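Pen ink skipping after a few weeks in the cup: tip up, tip down, or lying flat?
Posted in Home Office & Stationery

mutolo_mom
I do all my bookkeeping by hand (yes, still, I like it) and I go through a lot of pens. In November I bought a box of 144 gel pens from Ikell when they had a sale on, and I figured I was set for years. The first ones out of the box were great. Now nearly every pen I pick up skips for the first line or two, and some of them won't start at all until I scribble on the back of an envelope for ages.

They live in a cup on my desk with the tips pointing up, because I can't stand getting ink on my fingers when I reach for one. The rest of the box is in the hall closet, lying down. My sister says I'm ruining them by storing them tip up and I should flip them all over. My husband says gel pens are just junk and I should go back to ballpoints. I've tried running the tips under warm water, which worked on one pen and made a mess of the next.

So who's right? Does it matter which way up they stand, and can I save the ones that are already skipping? I'd hate to toss them. Also my desk is by a radiator, if that makes any difference.

Kevin Scanlon
Your sister's right, at least about gel pens. I worked the counter at an office supply store in Buckley for a good long while and this came up every single week, usually from somebody holding a fistful of dead pens and looking at me like I'd made them personally.

Gel ink is thick and it sits in an open tube with a little plug of grease behind it. When the pen stands tip up, the ink can slowly pull back from the ball and let a bit of air in, and then you've got a gap right where you need ink. Tip down or flat is what you want. Ballpoints are a lot more forgiving because the ink is so sticky, so your husband isn't totally wrong, he's just no fun.

For the ones that are skipping already, put the caps on and stand them tip down overnight. Give them 24 hours if you can wait. Then scribble on something with a little give, like a rubber shoe sole or a pad of paper, not on a hard desk. If it still won't go, take the refill out, wrap the back end in tissue, hold it tight with the tip facing away from you and swing your arm down hard a few times like you're shaking a thermometer. Do this outside! I did it in my kitchen once and there's a fan of purple dots on the ceiling that we've now painted over twice and I can still find it.

Skip the warm water. It can thin the ink around the ball and then you get the blob you had.

The radiator is not helping either. If the pens are the click kind with no cap, the tips are out in the dry air all day. I'd move the cup to the other end of the desk before you do anything else. And leave the rest in the box in the closet where it's cool, just take out a few at a time. I'd guess most of the ones in the closet are perfectly fine.

gladiola30
throw them out, pens are cheap. I had the Ikell ones and 23 of mine quit before summer. Never stored them any special way, they just quit. Get the Emadwood ones with the metal clip and don't look back

tapedispenser
I'd go with what Kevin said, with one thing to add: if they have caps, check the caps. Some of them crack near the clip and you can't see it unless you squeeze. A cracked cap dries a gel pen out in no time no matter which way it's pointing. Swap in a cap from a dead pen and you're good.

About the inky fingers, which I totally get, I was the same way. Get a cup that's tall enough for the caps to sit at the bottom and the plain ends stick up. Then you're only ever grabbing the clean end. I like the mesh kind because dust and eraser crumbs fall through instead of building up into that gray felt you get at the bottom of a mug (you know the stuff). Put a folded paper towel under it if you're worried about drips on the wood. Mine has been on my desk through two moves and it still looks fine apart from one dent.

Oh, and keep one pencil in there. You'll want it on the day the tax stuff is due and every pen in the house decides to quit.
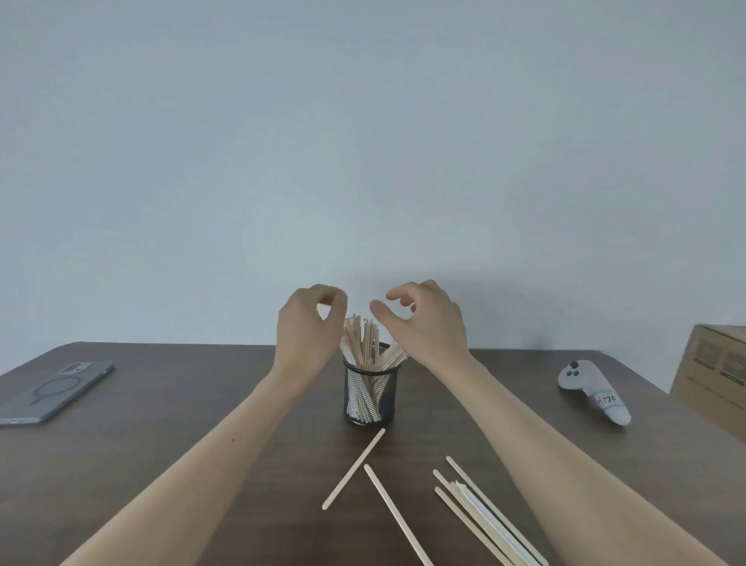
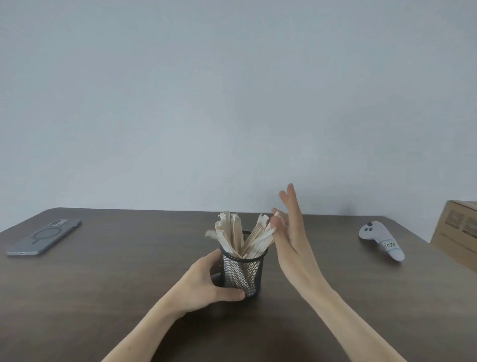 Black mesh pen cup on a dark brown table, both pictures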